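リモコンの電池交換後に反応が不安定、種類違いの電池の混用が原因でしょうか

カテゴリ:家電・AV機器 > リモコン・周辺機器
投稿日:2026-08-20
回答数:3 ステータス:受付中

質問者:Ott Dzene

Colladdenの集合住宅に備え付けのテレビ用リモコン(型番の記載なし、単3形2本)についてです。電池を入れ替えてから、ボタンを押しても3回に1回ほど反応しません。電源ボタンと音量ボタンで特に目立ちます。手持ちの単3形と単4形をまとめて机に出し、使えそうなものから順に試しています。
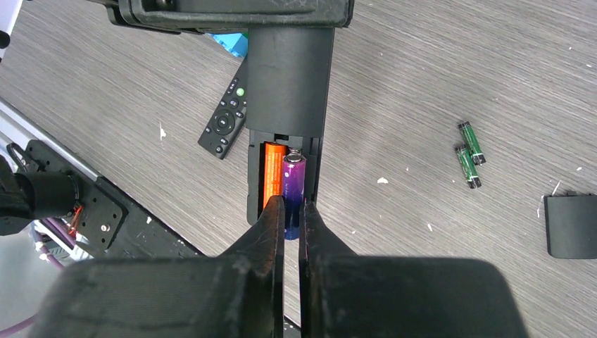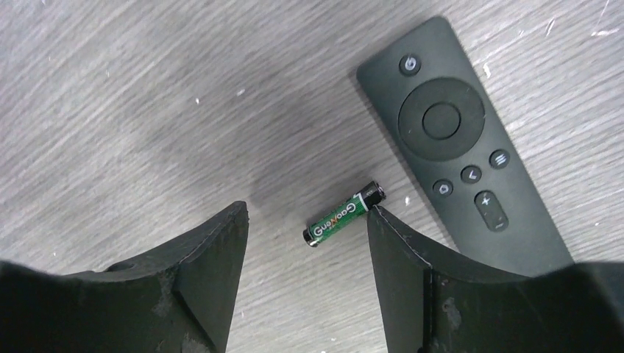 Binta Shehu

銘柄の異なる電池の混用は避けてください。外装の色ではなく、銘柄、種別(アルカリ、マンガン、ニッケル水素)、使用履歴の3点で判断します。直列2本の機器では、残量の少ない側が先に放電しきり、もう一方から逆向きに電圧がかかる場合があります。結果は液漏れです。1枚目では電池室にオレンジ色の単3形が入っていて、隣に紫色の単3形が入りかけています。両者の種別が同じかどうか、外装の表示を確認してください。

切り分けの手順は次のとおりです。

1. 電池を2本とも抜き、電源ボタンを数秒間押し続ける。
2. 端子とばねを乾いた綿棒で拭く。白または青緑の付着物があれば、無水エタノールを少量つけて拭き取り、乾燥させる。
3. 同一銘柄、同一ロットの新品アルカリを2本入れる。
4. スマートフォンのカメラで送信部を見ながらボタンを押し、発光の有無を確認する。機種によっては背面カメラでは赤外線が写らないので、前面カメラも試す。

4で毎回発光していれば、原因は受光側か設置環境です。特定のボタンだけ発光しない場合は、導電ゴムの劣化を疑います。全ボタンで発光が途切れるなら、電源側、つまり電池か接点の問題です。

緑色の電池については、単3形と単4形の取り違えに注意してください。長さは単3形が約50mm、単4形が約44mmで、径も異なります。単3用の電池室に単4形を入れると、保持が不十分で接触が途切れます。

回答者:匿名

うちも同じ症状でした。電池を指で回したら直りました。

回答者:lund_14

上の方の手順でよいと思いますが、補足します。充電池を使う場合、公称電圧は1.2Vなので2本で2.4Vです。多くのリモコンは動作しますが、古い機種では到達距離が落ちることがあります。テスターがあれば無負荷ではなく、軽い負荷をかけた状態で測ってください。無負荷で1.5V近く出ていても、内部抵抗が上がった電池では送信の瞬間に電圧が落ちます。

ばねが縮んだまま戻らない個体もあります。マイナス側のばねを細いピンセットでわずかに引き出すと改善しますが、やりすぎると折れます。備え付け品なら先に管理会社へ相談するのが無難です。

補足(質問者:Ott Dzene)

回答ありがとうございます。端子を見たところ、片側のばねに白い粉が少し付いていました。綿棒で清掃し、同じパックの新品アルカリを2本入れたところ、30回押して30回とも反応しました。カメラでの発光確認は前面カメラでのみ見えました。

もう1点質問です。残った電池は残量の見当がつきません。テスターは持っていないのですが、ほかに判別する方法はあるでしょうか。落として跳ね方を見る方法も検索で出てきましたが、精度が分かりません。

Binta Shehu

落下での判別はアルカリにしか当てはまらず、残量の定量にもなりません。安価な電池チェッカーを使うか、購入時期の分からないものは端子をテープで絶縁し、自治体の区分に従って廃棄してください。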